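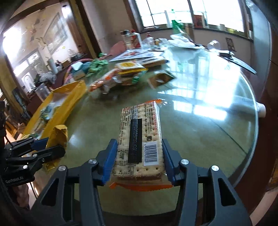 Crackers on the glass table, range day fuel

I finally shot my first full rimfire silhouette match, and I have been grinning ever since! If you've never seen one, the idea is simple enough. You stand up on your hind legs with a .22 rifle, no sling, no rest, and try to knock over little steel animals at four distances. Chickens, pigs, turkeys, rams. A regular match is 40 shots, ten at each animal, fired in banks of five from left to right, and you get two and a half minutes for each bank.

I scored 23. Before you ask, no, that isn't going to scare anybody at the Vivthorpe club (the winner was so far ahead of me that I stopped looking at the board), but my goal was 20 and I blew right past it!

The chickens went well. They're tiny but they're close, and I'd practiced on them all spring. The turkeys ate my lunch. A turkey has this fat little body on a skinny leg, and most of my misses went past the neck, where there's a whole lot of air and very little bird. I hit two out of ten. The rams I expected to hate, way out there at 100 meters, and I took 6 of them. I yelled when the first one fell over, and the guy next to me laughed so hard he had to put his rifle down.

Rüdiger Kasten was spotting for me, and he gave me the best advice I've had in this sport. I was holding and holding, waiting for the crosshairs to sit still, and of course they only got worse as my arms got tired. He told me to bring the rifle down, breathe, and start over if the shot hadn't gone in eight seconds or so. It felt like throwing away time I didn't have, but I never once ran out the clock. My last bank of rams was my best of the day, with sore arms and everything.

Gear talk, for those who like it: same old bolt action, same scope, standard velocity ammo. I brought 235 rounds because I'm a worrier, and went home with most of them. The one thing I'd change is my shoes. I wore squishy running shoes and could feel myself swaying on every shot. Flat soles next time.

The next match is in June, over at the Mandagi range, which sits in a little valley and is supposed to be windy after lunch. I'm dry firing at a paper turkey on the hallway wall every night until then - ten good ones, then bed. If you're anywhere near there and own a .22, come shoot with us! Someone will lend you a spotting scope, and I'll be the one muttering at the turkeys.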